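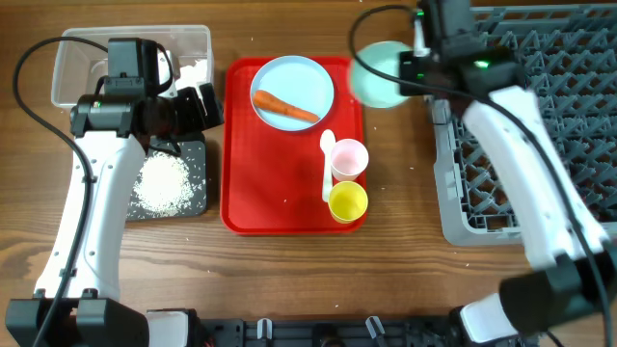
Lectura: 1 min

El martes terminé de entrenar la política nueva para los dos brazos. Usé 353 demostraciones teleoperadas de la tarea de la mesa: bandeja roja, platos, vasos y arroz. La anterior tenía 492, pero muchas eran casi iguales y las quité.

El cambio principal es predecir bloques de 21 acciones en vez de una sola. Los brazos se mueven con menos tirones y el plato llega mejor a la bandeja. El arroz sigue siendo lo peor, sobre todo los granos sueltos. Entrené unos 3000 pasos. Falta repetirlo con otra semilla.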